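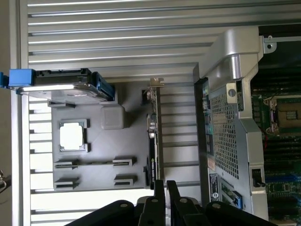
Staying at the Gidedwood Cabins: Your Questions Answered

We get a lot of letters and calls before folks make the drive up, and after all these years the same questions keep coming around, so we have put them together on one page. If yours isn't on it, please call the office between 8 a.m. and 6 p.m. and let it ring a good while, as we are often down at the dock.

How do I find you?

Take the county road north out of Wunley and stay on it until the pavement ends. Keep left at the fork by the old gravel pit and you'll come to our mailbox, which is number 517 and painted green. Phones tend to send people to the right at that fork, and that way ends at a boat landing on the wrong side of Brultska Lake. It's a pretty landing, but there is no room to turn a trailer around.

When are you open?

We open when the ice goes out and close after the second weekend of November, when deer hunters have usually filled the last of the cabins. The Kurian cabin is the only one with insulated pipes, and we rent that one all winter to people who don't mind shoveling their own steps.

What does the cabin come with?

Beds, blankets, a full kitchen, a wood stove and a porch with chairs on it. Please bring your own sheets, towels and pillowcases, and your own coffee if you are particular about it (we are, so we understand). There are pots and pans of every age in the cupboards. The good skillet is in the oven, so do have a look in there before you turn it on!

Is firewood included?

Your first armload is on us and will be stacked by the stove when you arrive. After that it's $8 a bundle from the shed behind the office, and you can put the money in the coffee can on the shelf. Please don't bring wood from home, even a few sticks for the drive. Beetles travel in it, and we are very fond of our ash trees.

I have never run a wood stove. Will I manage?

You will, I promise. Open the damper all the way, start with birch bark and small splits, and leave the door open a crack until the fire is going well. Then close it up and turn the damper down by half. Most people use far too much wood the first night and end up sleeping with the windows open – I did the same thing my first winter here. Ashes go in the metal pail on the porch, never in the trash.

How are the bugs?

Well, it's the north woods. Mosquitoes are at their worst in June, and the blackflies come a little before them. By the middle of August you can sit on the dock at sundown in short sleeves. The screens get patched every spring, but if you find a hole we missed, there's tape in the kitchen drawer, and we'd be glad to know so we can fix it properly.

Will we see bears?

Perhaps. They come through in late summer for the berries and mostly keep to themselves. Keep your coolers indoors, take your trash to the locked bin each evening, and leave the bird feeders at home until the snow flies.

Can I bring my dog?

Yes, up to two. Dogs are $80 for the week, however many days they stay. Keep them on a leash near the other cabins, and please wipe their feet, as the floors are old pine and show every print.

What do you need for a deposit?

We ask for $100 to hold a cabin, and you get all of it back if you let us know a month ahead. Closer than that, we'll gladly move it to another week – things come up, and we'd much sooner see you later than not at all.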